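Bevard Pattern Index

A plain-text catalogue of ornamental wallpaper and fabric patterns, compiled from trade sample books and from walls still in use. The index holds 925 entries. Each entry describes one repeat, with its motifs, ground colour and source.

Contents

patterns.csv: one row per entry
motifs.csv: the 122 motif terms used in the motif column
sources.csv: sample books and sites, with short codes
notes/: longer comments on difficult entries

Fields

id: a number, never reused
title: the maker's title where one is printed, otherwise left blank
motif: up to five terms, separated by semicolons
ground: the background colour in ordinary words (grey, cream, dark green)
symmetry: mirror, rotational, none or unsure
source: a code from sources.csv

How entries were made

Bernadette Marchal catalogued the Poulain and Stelano books. Ginette Pons did the Bodow books and all of the site entries. Every twentieth entry was catalogued again by the other person. Where the two disagreed on symmetry, the field was set to unsure and both readings went into notes/.

Colours were judged by eye in daylight. Do not use the ground column for colour matching.

Site entries

Walls are harder to catalogue than books. Panels get trimmed at corners, and the same motif can turn up at different sizes in one room. Record the back wall first, then the sides, and use "fragment" when a full repeat can't be found. Black scrollwork with leaf shapes on a pale ground goes under "scroll; leaf", with "checker" added where there are checkered areas.
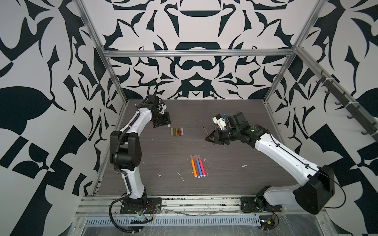 Known problems

"Scroll" and "tendril" overlap in the Stelano entries.
Version 2 dropped the scale column, so older scripts that read it will fail.
20 entries have no source code.

Corrections

Send the entry id, the field and the new value. Changes are merged each March.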